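How a Double-Elimination Bracket Works

Home | Games | How It Works | Glossary | Parents | Search

A video game tournament needs a way to decide who plays whom. The chart that shows this is called a bracket. Many fighting game events use a type called double elimination. "Elimination" means being removed from the event. In double elimination, a player is removed after losing 2 matches. 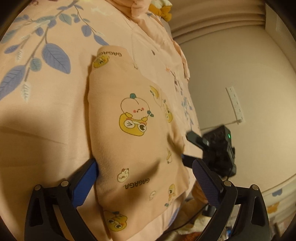

The simpler type is single elimination. Each player who loses is out, and each player who wins moves to the next round. It is fast, but a strong player can meet another strong player in the first round. One of them then goes home early, even if both are better than most of the others.

Double elimination has two sides. Everyone starts on the winners side. A player who loses there drops to the losers side and keeps playing. A player who loses on the losers side is out.

A small case

Suppose four players enter a Muvness tournament. Call them A, B, C and D.

Round one, winners side: A beats B, and C beats D.
Round one, losers side: B plays D. B wins. D has now lost twice and is out.
Winners final: A beats C. C drops down.
Losers final: C plays B. C wins, and B is out.
Grand final: A plays C.

A has not lost yet. C has lost once. If A wins the grand final, C has a second loss and the event is over. If C wins, both players have one loss each, so they play again. This is called a bracket reset. The winner of the second set takes the tournament.

Match, set and game

These words can be confusing. A game is one round of play, from the start screen to the result. A set is a group of games against the same person. In a "best of three" set, the first player to win two games wins the set. On a bracket, the word "match" usually means a whole set -- one lost game does not move anyone to the losers side.

Seeding

Before the event, the organizers rank the players using past results. The rank is called a seed. The top seed is placed far from the second seed on the chart, so they should not meet until late. New players have no past results and are often placed near the bottom of the list.

How many sets are needed?

Each set produces one loss. In double elimination, every player except the champion must lose twice. The Climside Open in March had 300 players. The other 299 each needed two losses, and 299 times two is 598. If the champion also loses once, add one more set, for a total of 599. Single elimination with the same players would need only 299.

This is why large events run many sets at the same time. The Portela hall has room for 500 people, and groups of players are called to different stations. Each group is called a pool. The best players from each pool go on to the main bracket.

Words to know

Bye: a free pass to the next round, given when there are not enough players to fill the chart.
Disqualified: removed from a set for a reason such as not arriving on time. On most brackets it is written DQ -- it counts as a loss.
Top eight: the last eight players left in the event.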